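The Final Episode of Skiren

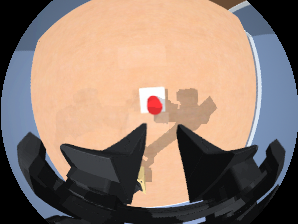 The screening was due to begin at eight, and by ten past the argument about subtitles had already reached the pushing stage.

I had been secretary of the Prutent Animation Society for 6 years, a post I won by going to the toilet during the vote. The duties were light. I booked the upstairs room at the Azar, which was a curry house on the ground floor and a damp smell above it. I bought the crisps. Once a month I stood in front of a bedsheet and told a room of grown adults that the fire exit was behind them and that spoilers would be dealt with severely.

We were there that night for Skiren. If you have never seen Skiren, I envy you the free time. It ran for 65 episodes, and in all of them a boy with silver hair stood on a cliff and thought about his brother. Now and then there was a giant machine. The machine also stood on the cliff. In episode thirty-one it fell off, and people in our society still lowered their voices when it came up.

The sixty-fifth episode had gone out exactly once, late at night, on a regional channel that went bust the same week. After that it vanished. It wasn't on the tapes, it wasn't on the discs, and the studio, when written to, sent back a very polite letter about a different programme. There were theories. My own theory was that it was bad. I kept this to myself, as I liked having friends.

Then a copy turned up. It came from a man in Drada who was clearing his late uncle's loft, and he wanted £96 for it, plus postage. We had £71 in the tin. The difference was made up by a raffle, in which the first prize was a seat near the radiator and the second prize was a seat further from the radiator.

So there we all were. Every chair was taken. The dub people sat on the left and the subtitle people sat on the right, with an aisle between them that I had made a bit wider than usual. At the back was the man who came to everything in a full silver wig and cape and had never, as far as I knew, watched a whole episode, because the fringe came down over his eyes.

"Is it subtitled?" called a woman from the right.

"I don't know," I said.

"Is it dubbed?" called a man from the left.

"I don't know that either. It's a tape. It says 'Skiren, last one' on it, and under that it says 'do not wipe, Gran'."

This was felt to be a good sign.

I pressed play. The bedsheet went blue, then grey, then showed us four minutes of a snooker match. There was some murmuring. One of the founder members said that he had read about this, and that the director was known for his bold use of borrowed footage. Somebody wrote that down. Then the snooker gave a kind of lurch and there was the cliff.

I can't describe the noise that went up. The waiter came upstairs to see if anyone had been hurt.

The boy stood on the cliff. The wind moved his hair. He thought about his brother for quite a long time, and then, for the first time in the whole series, he turned round. He looked straight out at us and opened his mouth to speak.

What came out was Portuguese.

It was dubbed, then. The left side of the room rose in triumph. It took them a moment to see the trouble, and by then the right side was laughing too much to be any help. There were no subtitles. The boy talked for eleven minutes. He wept, he shook his fist, he pointed at the machine, and at one point he seemed to be giving directions. The brother walked on from the left, alive, wearing a nice coat, and said one short word. The boy sat down. The music swelled, the sun went in, and we were back at the snooker.

For a while we listened to the commentator whispering about the brown.

"Does anybody here speak Portuguese?" I said.

The man in the wig put up his hand.

I had never heard him talk before. He pushed the fringe aside and it was a shock to find that he had quite ordinary eyes, like a dentist's. Everybody turned their chairs to face him. People who had not agreed on a single thing since the cliff business in episode thirty-one leaned in with their shoulders touching.

"What did the brother say?" asked the woman from the right. "The word. What was the word?"

He took his time. I think he knew he would never be this popular again.

"I'd rather not give it away," he said. "You did say about spoilers."

It was in the rules. I had read them out myself. There was a vote on whether to suspend them, and it was tied, because half the room had found that they were happier wondering — and the other half, I suspect, wanted something to be cross about on the way home. As secretary I had the casting vote. Every face in the room swung round to me.

I went to the toilet.

When I came back they were folding up the chairs and he had gone, cape and all, down through the curry house and out to the bus. The man from the left and the woman from the right were sharing the last bag of crisps and arguing about whether "coat" could be a name. I wound the tape back to the start, put it in its box, and booked the room for November.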